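About Torkgate

Torkgate is a family-run furniture repair and refinishing shop. We fix chairs, tables, dressers, desks and other household pieces, and we sell a small number of restored items from the front of the shop. Most of our work comes from people who live within an hour's drive.

Dinesh Marikar opened the business in a rented garage on Gostel Road. He had spent his early working years in a cabinet shop and took on repairs in the evenings. The first jobs were kitchen chairs with loose joints, and chairs are still the largest part of what we do. When the garage got too small, he moved to the present building, a former feed store with 2000 square feet of floor and a loading door wide enough for a dining table.

Marin Krasniqi joined as a finisher and became co-owner on 07/01/2022. She runs the finishing room and does all of our color matching. Dinesh handles structural repairs, turning and veneer work.

What we do

Regluing and joint repair. Old glue is cleaned out of the joint before new glue goes in. On older pieces we use hide glue so that the next person can take the joint apart again.

Tabletops. We remove rings, scratches and heat marks, repair splits, and refinish the whole top when a spot repair would show. Small side tables can usually be dropped off without an appointment. Please call ahead for anything that takes two people to carry.

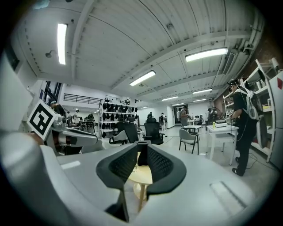 Drawers and doors. Sticking drawers, worn runners, missing pulls and doors that no longer close are all regular jobs. We keep a stock of used hardware sorted by size, and if we do not have a match we can order one through Hafþórsson, a supplier we have used for many years.

Stripping and refinishing. We strip by hand. We do not dip furniture in tanks, and we do not take in pieces with lead paint.

We do not do upholstery. If your chair needs both frame work and a new seat, we will finish the frame and then send you to Fenano, two doors down, who can pick it up from us directly.

Estimates and prices

Estimates are free if you bring the piece in or email photos. Home visits cost $26, which is taken off the bill if you go ahead with the work. We ask for half of the total on any job over $900 and the balance at pickup. If we open up a piece and find a problem that was not in the estimate, we stop and call you before doing anything more.

Turnaround depends on the season. October is the start of our busiest stretch, when people want their dining sets back before the holidays, so bring those in by the end of summer if you can. Finished pieces can stay with us for 2 weeks at no charge.

Classes

We teach a beginner refinishing class in the spring. Students bring one small piece of their own, no larger than a nightstand, and take it home finished. Tools, stripper, sandpaper and finish are included. Dates are posted at the front counter and on the classes page.

Parking is behind the building. Use the side entrance for drop-offs and ring the bell if the door is locked.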